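Dexterous hands or parallel grippers for a bimanual bench cell - where would you put the money?
Forum: Lab and Light Industrial Automation > Purchasing and Planning
17 replies

kettering_stn
We are drawing up the equipment request for a second bimanual bench. The first has two white arms with five-finger hands, one per arm, and it was bought before I took over the budget. The second has to be justified line by line, and the line I can't settle is the end effectors.

The choice is between another pair of hands like the ones we have, which would come from Urquijo, and a pair of parallel grippers from Brulleck. The hands take up 221 per cent of the gripper line once the spare finger sets and the service plan are added. Both suppliers will mount to the same wrist flange. Request goes in at the end of May.

Work on the bench is mostly foam cubes at present, with drink containers and other round items to follow. Everything is worked on a gridded cloth over an ordinary table. This is the sort of layout I am budgeting for:
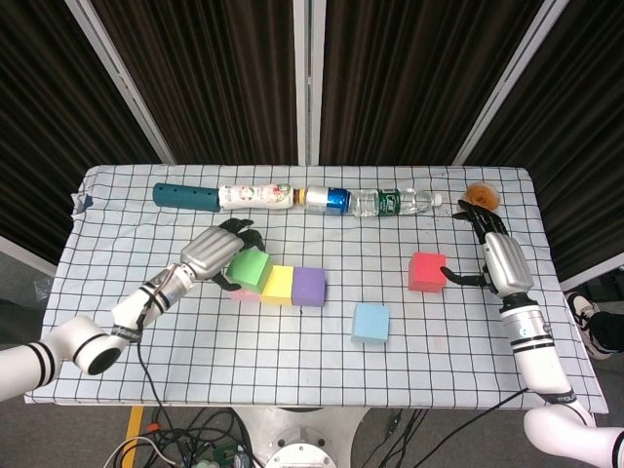

Bench 1, left hand at the green cube, round items along the back.

Questions:
- Has anyone run both types on the same arms, and did the hands earn the difference?
- What did you allow for spares in the first year?
- Anything in the floor area or the cabling that you wish had been in the original request?

ohmsgate
We have had both, on the same arms. For cubes of that sort a parallel gripper is the better purchase. Two flat faces on a block with flat sides, one motor, one thing to calibrate. The hands will do it too, at a higher price and with more joints to look after.

Round containers lying on their sides are where I would hesitate. A gripper will take a can across the diameter quite happily if the stroke is long enough, so check the stroke against your fattest bottle before you do anything else. Ours was too short and we ended up buying longer jaws in month two.

First-year spares: we allowed for one full finger set per hand and used a set and a half.

plinth_and_bracket
Disagree with ohmsgate on the cubes. Picking one up from clear cloth, yes, gripper every time. Once they are next to each other it is a different job. In the photo the yellow and the purple are touching, and a parallel jaw needs room on two opposite sides. You can come in the other way round and pinch the free faces, but then your planner has to know about it, and somebody has to be paid to write that. Put the hours in the comparison.

ohmsgate
The hours exist either way. A hand with that many joints has its own planner work and in my experience it is the larger of the two. Rotating a wrist by a quarter turn is a day's job.

plinth_and_bracket
A day's job for a pair of cubes. Try it with a pile.

kettering_stn
Piles are part of it, so that is relevant. Same bench with the cubes built up: 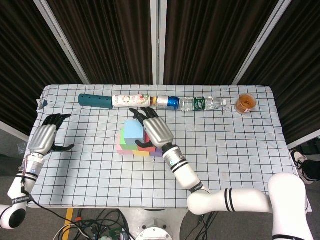

Right hand over the light blue cube on top of the stack.

The request covers stacking and unstacking as well as laying things out. The acceptance test I have drafted for bench 2 uses six cubes and a mixed row of containers, with no change of tooling between the two parts. Tooling changes are the thing I am trying to keep out of the budget altogether.

dunlin77
Stacks are less of an argument for hands than people think. You come down from above on the top block, you need clearance on two sides of it, and a top block generally has that. The bulk of the hand matters more. Look at how much of the stack it covers from that viewpoint. If your only camera is up at head height you will be buying a second one, possibly a third, and I would put them in the request now. We left them out at Vorkby and had to find the money from consumables.

plinth_and_bracket
Fair point about the view. A gripper body blocks some of it as well, though less.

marl_pit
Coming at this from the purchasing side. I have put through four of these requests and the end effector price was never what caused the trouble. What caused it:

1. Service plan start date. One supplier started the clock on dispatch, and the arms then sat in our stores waiting for the stand. Get it written as starting on acceptance.
2. Spares quoted by the finger against spares quoted by the set. Thumbs are often a separate part number. Ask for the thumb price specifically.
3. Controller licences charged per arm when the quote says "per system". Two arms, one stand, and a long exchange of emails.
4. Freight on the base. It is heavy and goes on a pallet.

On a percentage like the one in the first post, I would want to see the service plan taken out and both options compared bare. Hands look worse with the plan included, and you may not need the full plan if you have somebody who can change a finger.

kettering_stn
Useful, thanks. With the plan removed the gap closes a fair amount but the hands are still well above. We can change fingers in-house. The Urquijo quote is by the set and I had not asked about thumbs. I will.

dunlin77
Nobody has answered the cabling question. Budget for cable management as a proper line with its own figure. You have loose cable on the floor in front of the table in both pictures and a circuit board down there with it, and the second bench will double that. We used covered floor trunking from the stand to the cabinet, plus a lidded enclosure for any bare boards, mounted off the floor. It was the cheapest line in the whole request and I would spend it again before anything else in this thread.

ohmsgate
Seconded on the enclosure. Also fix the cable along the arm at more points than the supplier suggests. Dress it with the arm at full reach, then check it folded.

sallowfield
I will argue for one of each. Hand on the right, gripper on the left. We have run that at Bristau for 17 months. The gripper does the holding and most of the plain picks, the hand does whatever the gripper can't. It halves the finger spares and it passes a mixed acceptance test with no tooling change.

plinth_and_bracket
And you then carry two sets of drivers, two calibration routines and two suppliers who each say the fault is the other one's. I have done it and would not do it again.

sallowfield
Two sets of drivers, yes. We wrote them once. The supplier problem has come up on one occasion and was a loose connector.

marl_pit
From the paperwork side, mixed is awkward. You lose the pair discount on both quotes and some suppliers will not quote a service plan on a single unit. Ask before you commit to it. Sallowfield, did you get a plan on the single hand?

sallowfield
No. We pay per repair. Five repairs so far, all on the same two fingers.

ohmsgate
That repair count is my case for grippers, more or less.

kettering_stn
Summary of where I have got to, for anyone with the same request to write.

Option A, two hands: keeps bench 2 identical to bench 1, so code and spares are shared. Highest cost. Thumb price to be confirmed.
Option B, two grippers: lowest cost. Stroke to be checked against the widest container. Extra planning time for touching cubes to be added as hours.
Option C, one of each: middle cost, no pair discount, service plan uncertain.

Added to all three: one extra camera, floor trunking, board enclosure, freight on the base, service start on acceptance.

Shared spares with bench 1 had not been counted before and it moves A closer than I expected. I am asking Brulleck for a loan unit so that we can run the acceptance test on the existing arms before the request is final. If they agree I will post the pick times for cubes and containers separately.

dunlin77
Ask them for both jaw lengths while you are at it. The short ones come as standard.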